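Chapter 4
Passwords and Password Managers

What you will learn in this chapter

How passwords are stored by the services you sign in to
Why length matters more than odd characters
What a password manager does, and what it does not protect
How to move a small office from shared passwords to separate accounts

4.1 A morning at Horville

Horville is a supplier of office and workshop goods with 16 employees. For years the staff used one password for the stock system, one for the company mailbox and one for the delivery portal. All three were written on a card taped inside a cabinet door. In May, a clerk received an email that looked like a notice from the delivery portal. She clicked the link and typed the password. It was the same password the company used for its mailbox.

Over the next two days, someone used the mailbox to send altered invoices to customers. One customer paid. The loss was 1293 dollars, and the office spent most of a week calling people to explain.

The clerk's mistake was an ordinary one, and most people who use email will make it at some point. What made it expensive was the reuse. A password that opens one door should not open a second. We will come back to Horville several times in this chapter, and in Exercise 3 you will draft a new sign-in policy for the company.

4.2 How a service stores your password

When you create an account, a well-run service does not keep your password as you typed it. It runs the password through a hash function and stores the result. A hash function turns any input into a string of fixed length. The same input always gives the same string, but there is no practical way to run the process backward.

When you sign in, the service hashes what you typed and compares the two strings. If they match, you are let in.

A good service also adds a salt, a random value that is different for each account. Two people who both choose "sunshine" will then have different stored strings, and an attacker cannot look up both with one prepared table.

Physical safety equipment is the usual comparison in this field. An extinguisher on the wall does nothing to prevent a fire, and a hashed password does nothing to prevent a break-in. Both limit the damage afterward.
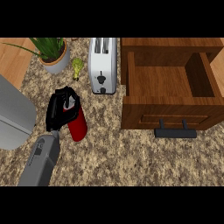 Figure 4.1 Computer-rendered view from overhead: a robot arm gripping a red fire extinguisher above a speckled carpet.

Not every service is well run. Some still store passwords as plain text, and you can seldom tell from the outside. One warning sign is a "forgot password" email that sends you your old password. A service that can read your password back to you has kept it in a form that can be stolen.

4.3 Guessing

An attacker who has a list of hashes can guess at leisure. The attacker's computer hashes one guess after another and looks for a match. It starts with common passwords, then words from a dictionary, then words with a digit or a symbol at the end. Swapping the letter "o" for a zero adds very little, as the guessing programs try that too.

Length is a better defense. Every extra random character multiplies the number of possible passwords. A passphrase made of several words picked at random is long, and it is easier to remember than a short jumble of symbols. The words do need to be random. A line from a song is long, but it is also on somebody's list.

In a class survey run by Balakrishnan Venkataraman for an earlier version of this course, students guessed how many accounts they had and then counted them. Most guessed low. A person with dozens of accounts cannot remember a separate passphrase for each one, and this is the problem that password managers were made to solve.

4.4 What a password manager does

A password manager is a program that keeps your passwords in an encrypted file, usually called a vault. You open the vault with one master password. The program can create a long random password for each account and fill it in when you visit the right site. If the address is wrong - as it was in the email sent to Horville - a manager that checks addresses will not offer to fill anything in.

A manager does not protect you if your computer is already infected, or if someone learns your master password and can get at the vault. Section 4.6 covers two-step sign-in, which helps with the second problem.

Key terms: hash function, salt, passphrase, vault, master password

Before you read on, make a list of your own accounts and mark each one that shares a password with another. Do not write down the passwords. You will need the list for Exercise 1.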